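4. Setting up the Cidlow label printer at a packing bench

Read section 3 first if the printer is still boxed. You need the power brick, the USB lead and one roll of labels. The Nardale roll that ships with it is fine to start on.

Caution: unplug before opening the lid for cleaning. The print head gets hot in use, give it a few minutes.

4.1 Where to put it

1. Pick a flat spot within reach of the outlet. Lead is short. No extension cords please.

2. Leave a hand's width behind the printer for the roll to turn. Labels that rub on a wall will skew.

3. Keep bins and totes off the printer side of the bench. Square up whatever is left so the front slot stays clear. 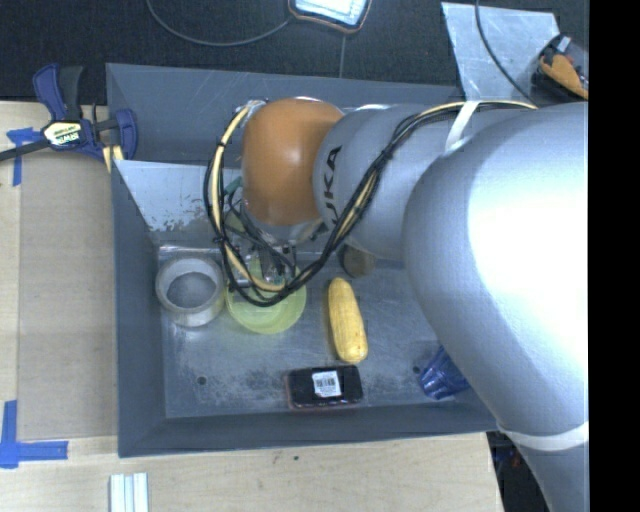
4.2 Loading labels

1. Press both side tabs, lift the lid all the way. It clicks.

2. Drop the roll on the spindle, labels facing up, loose end toward you.

3. Slide the guides in until they just touch the roll. Don't squeeze - tight guides are the main cause of jams.

4. Pull the end out past the slot, close lid, press Feed once. One blank label should come out and stop at the gap.

5. If it stops mid label, hold Feed for 6 seconds and let go. The printer measures the roll again. Wastes a few labels, thats normal.

Note: Betau rolls are wound the other way. Flip them or you print on the backing.

4.3 Connecting

1. Power first, then USB. Wait for the green light.

2. On the PC open the Seok print tool, choose Add Printer, pick the Cidlow from the list. Not listed? Swap the USB port and hit Refresh.

3. Enter setup code 816 when asked. Same code for every bench.

4. Set label size to match the roll. Size is on the cardboard core.

5. Print 2 test labels. Scan both. If the scanner beeps low, raise Darkness one step and try again.

Caution: don't run Darkness at max. Smears the barcodes and wears the head out early.

4.4 Lights

Green steady - ready.
Green blinking - getting data, leave it alone.
Amber - lid open or roll empty.
Red - head too hot or a jam. Turn off, open up, clear any stuck label by hand. No blades or screwdrivers near the head.

4.5 Cleaning

Every roll change. Alcohol wipe across the head, one direction only, let it dry before you close the lid. Roller gets a dry cloth. If theres glue on the roller use a second wipe and turn it by hand as you go.

Still stuck after all that? Write down the light color and the last step you did and send both to Tala Saab. Spare rolls and wipes are ordered through her too. For network printing see section 5.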